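Naturpark Kunderau
Das Moorgebiet Kunderau ist ab Juni wieder auf ganzer Länge begehbar. Der Bohlenweg zwischen Daltis und dem Nordufer wurde auf 13 Abschnitten erneuert. (1/4)

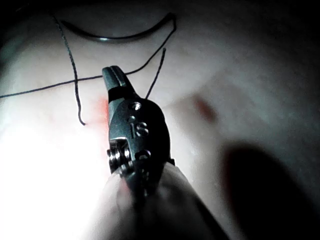
Instrument mit Gravur „IS“ vor hellem Gewebepolster

Naturpark Kunderau
Für den Rundweg sind 40 Minuten einzuplanen. Festes Schuhwerk genügt, eine Bergausrüstung ist nicht erforderlich. Hunde sind an der Leine zu führen – dies gilt auch am Rastplatz Jistell. (2/4) 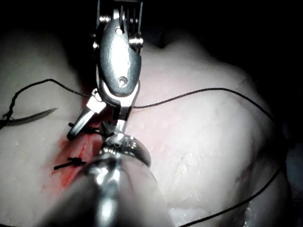

Greifbacken über einem schwarzen Fadenknoten

Naturpark Kunderau
Zur Wollgrasblüte bietet die Parkverwaltung Führungen unter der Leitung von Yaqin Zhong und Sebastian Tudose an. Beginn ist jeweils um 9 Uhr am Parkplatz Daltis, die Teilnehmerzahl ist auf 27 Personen begrenzt. (3/4)
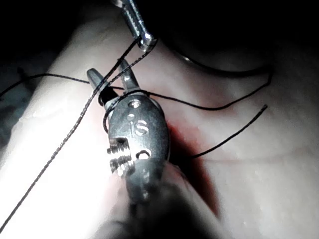 Anreise und Parken
Am Parkplatz Daltis stehen 50 Stellplätze zur Verfügung. Wir empfehlen die Anreise mit dem Wanderbus, Haltestelle Jistell. Anmeldungen zu den Führungen nimmt das Besucherzentrum entgegen. (4/4)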